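Worktop thread, part two. Oak butcher-block, oiled, back edge against a plain painted wall. Part one (March) covered sanding. This one covers oil consumption and what storing things along the wall does to the finish.

Figures first, for those who only want those. Total spent on the kitchen so far: 2,890. Of that, 1,837 was timber, cutting and delivery from Rimenitz. The rest is oil, abrasives, sealant and one wasted sheet of edging.

State of the surface, December 2018:

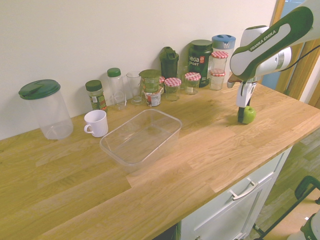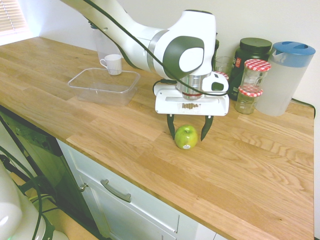
Oil uptake on a stave worktop is uneven. Each strip comes from a different board, so density and grain direction change at every joint, and a coat that sits wet on one strip has gone into its neighbour within the hour. I use Hokidero hard oil, satin, applied with a lint-free cloth and wiped off after 20 minutes. The difference between strips shows most under a clear finish: the pale and amber staves were all the same tin and the same number of coats. I don't stain to even them out. Stain wears at the front edge first and then you have two problems.

Number of coats: 6. The first three were thinned, the rest straight from the tin. Coats four and five made a visible difference to how water beads. Six I could have skipped.

The back edge is the weak point. Everything without a cupboard ends up against the wall, and in my case that's a long row: jars with red checked lids, bottles, a drinking glass, the big green tub. Air doesn't move behind them. A damp base left standing overnight gives you a ring, and on oak a ring with any iron in it goes black.

Plastic bases are worse than glass for this. A canister or jug with a recessed base holds a film of water in the recess and seals it to the wood. Glass jars mostly have a shallow rim and dry out faster. Dry the base before it goes back. It takes two seconds.

Fruit. An apple on bare oiled oak does no harm for an afternoon. A cut one does. The acid dulls the oil, and if there's a steel knife lying in the juice you'll get a blue-black mark from the tannin. Oxalic acid lifts it. Rinse well, let it dry for a day, re-oil the patch.

Sealant along the wall joint: neutral cure, clear. Don't use acetoxy on oak near steel fixings. Henríquez sell a decent one in small tubes. The Alach equivalent skinned over before I'd finished tooling it, though I was working next to a radiator.

Movement. The board measured 2,772 mm when it was fitted. Length hardly changes with the seasons. Width does, so the brackets underneath are slotted and the screws are done up hand tight plus a quarter turn. If yours is screwed through round holes, slot them before the heating goes on.

Maintenance interval: I re-oil when a drop of water stops beading, whatever the tin says. The strip by the sink goes first. The back edge goes last for wear and first for marks, so I clear the whole row off and do the full depth each time.

Part three will be the underside, which I oiled once and should have oiled as often as the top. Cupping measurements to follow when I've found the long straight edge.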